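How do I keep a glossy braided crust from going dull and soft? (bread basket for a buffet)

Posted by Tainá Holanda, 1st March 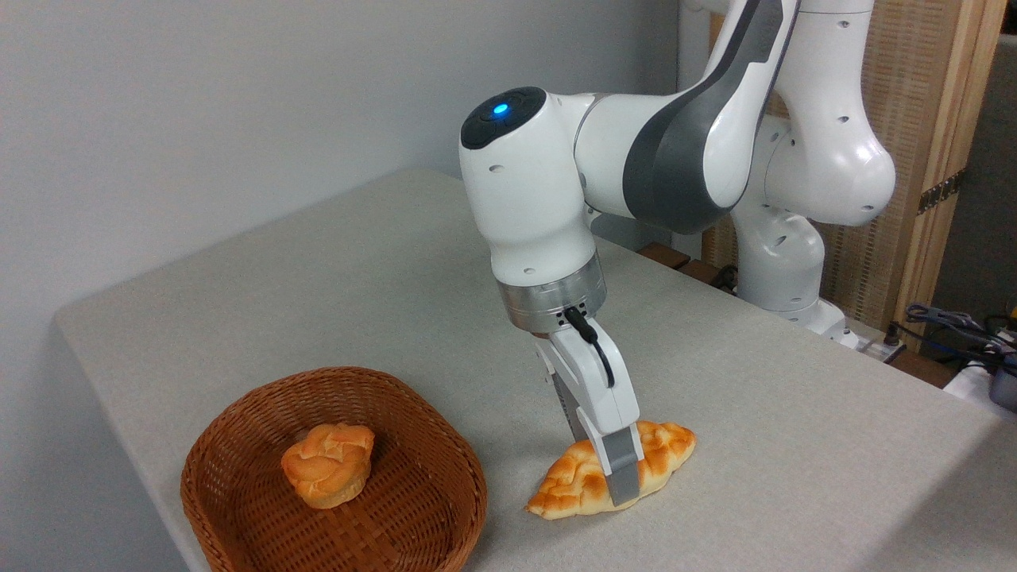

So I'm doing the bread for my sister's brunch and I want the golden braided look, crescent rolls plus the round knotted buns you bake in a muffin tin. Color comes out fine. Shine is fine too, for like an hour. Then they go in the wicker basket and by the time people sit down the tops are kind of leathery and the shine has gone flat.

What I do now: whole egg and a splash of milk, brushed once right before the oven. Enriched dough, butter and eggs and a little sugar. Bake, cool on a rack maybe 20 minutes, into the basket, towel over the top. Oven is a Duneo, nothing fancy, runs hot in the back.

Other thing — the braid on the long ones opens up in the middle while they bake, and the ends get dark before the center is done. The round ones don't do it. Do I need to braid tighter? Looser?? I've tried both and can't tell the difference.

Basket is the shallow squarish kind so I can't pile much in it anyway. Would rather not buy a bunch of stuff, party is soon. Thanks in advance

Keyvan Nikzad

It's the towel. 20 minutes is not long enough for an enriched roll, the inside is still giving off steam and you're trapping it against the crust. Leave them on the rack till the bottoms feel totally cool in your hand. For mine thats over an hour. Then basket, no cover till you have to leave the room or whatever.

Egg wash: go twice. Once when you finish shaping, let it dry, then again right before baking. Yolk plus a spoon of cream, pinch of salt, and let the salt sit in it a few minutes so it thins out. Strain it if you get those stringy bits. Whole egg and milk gives you some shine but it's thinner.

Braid opening up: usually underproofed. If the strands still have a lot of push left in them they tear apart in the oven. Poke it, if it springs right back wait longer. Also start braiding from the middle and work out to each end, not end to end. You get the same tension on both sides that way. And don't stretch the strands while you braid, just lay them over.

For the dark ends, pinch them less skinny and tuck them a bit underneath. Or tent the tray with foil once the color is where you want it. If the back runs hot turn the tray around halfway, but do that after they've set.

I bake them the night before sometimes and warm them in the oven for a few minutes uncovered. Comes back nice, not quite same day.

Lautaro Lagos

brush with melted butter when they come out, looks great

edit: ok it does make them softer, I missed that part of your post. Sugar syrup then. Equal sugar and water, boil it, brush on a thin coat while the rolls are hot. It does get sticky if you overdo it so go light. And put a napkin in the wicker or you'll be picking crumbs out of it until next February

Getachew Workneh

Agree with Keyvan on the cooling, not so sure about the double wash on the muffin tin ones. Mine glued themselves to the tin where the wash ran down the sides and I tore the bottoms off half of them. If you do two coats keep the brush pretty dry and stay on the top part only.

I'd also check the thermometer. I pull mine when the middle reads 190 F, the long ones get there a few minutes before the tall buns so I don't bake them on the same tray anymore. Might be half your dark ends problem right there — you're waiting on the buns while the rolls overcook.

Instead of filling the basket all at once, keep the rest out on the rack and top it up as people eat. Shallow basket is good for this, they aren't sitting on each other. Liner is fine but a plain cotton one, the plasticky kind makes the bottoms sweat.

Tainá Holanda

Yes same tray!! didn't even think of that. Doing a test batch tonight with the yolk wash, two trays, no towel. Skipping the syrup for now, my nephew touches everything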